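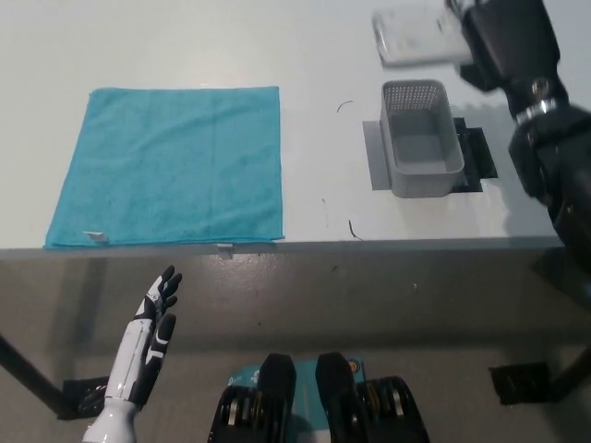

Blue towels, gray basket, and the best Sunday I've had in weeks

Sunday, October 27, 2019

I have been folding towels wrong for my entire adult life and I am so happy about it!

Okay, let me back up. Last March I got rid of every paper towel in the house and bought a pack of 24 microfiber towels to replace them. Great decision, no regrets, my counters have never looked better. But I had no plan at all for where the towels would live. They went in the drawer under the oven mitts, then in a shoebox, then (for most of the summer) in a heap on top of the dryer, where they picked up every bit of lint and cat hair in the building. If you own microfiber you know what I mean. It grabs everything. That is its whole job and it doesn't stop doing it when you're off duty.

So this week I finally cleared off the white table and gave the towels their own afternoon.

The turquoise ones are my favorites. They're a good, loud, swimming pool kind of blue, and a square of that color spread out flat on a white tabletop makes me want to clean something immediately. I lay each one down with the bottom edge running along the front edge of the table, which gives me one straight line to work from. I used to fold them in midair, against my chest, the way my mom does with bath towels, and every single one came out a slightly different size. Flat on the table you can smooth out the little folds before you start, and you can see if a side has gone crooked. They do go crooked. After enough washes a square towel has its own ideas about being square, and I just go with it.

My other new rule is about the label. You know the little white one that's sewn in near a corner? I start with it at the bottom left, every time. Then I fold left over right, then bottom to top, then in half once more, and the label ends up tucked away in the same place on all of them. Does it matter? Not one bit. Do I love opening the basket and seeing a row of smooth blue edges? So much.

About that basket. It's light gray plastic, a plain rectangle with little square holes in the sides, and I had it down as a pantry thing until my friend Morfudd Skyrme came over and asked why I was storing two onions in something that size. Fair question. (The onions have moved to a bowl and are doing fine.) The smooth floor is what sold me on it for towels. I had a woven basket before, a pretty one, and microfiber caught on every strand of it, so I'd pull out one towel and get the basket too. With this one they slide right out.

I stand the towels on their edges, like files in a cabinet, with the fold facing up. Stacking them flat looked neater for a day and a half, and then I noticed I was using the same three towels from the top of the pile over and over while the ones underneath were living a life of leisure. Standing up, I take from the front and put the clean ones in at the back, and everybody gets a turn.

The translucent containers are next. I've got a few of those white plastic ones with rounded corners, and I'm planning to give them the overflow: the old faded towels that are only for shoes, bike chains and the inside of the oven. I like being able to tell there's something blue in there without opening it. I haven't decided about lids yet. Morfudd says lids, always lids. I say a lid is one more thing between me and wiping up the coffee.

A few things I picked up along the way, in case you're about to do this too:

Wash microfiber by itself. One cotton towel in the load and you'll be picking fuzz off for a week.

Skip the fabric softener. I did this wrong for months and couldn't figure out why my towels were just pushing water around the counter.

Let them dry all the way before they go in the basket, holes or no holes.

Fold on a table you've wiped first. My white one shows every gray smudge, and they come back about ten minutes after I've scrubbed them off, so I've made my peace with the faint ones.

Next weekend I'm doing the dish towels, which are all different sizes and include one shaped like a chicken. If you have a method for the chicken, please leave it in the comments!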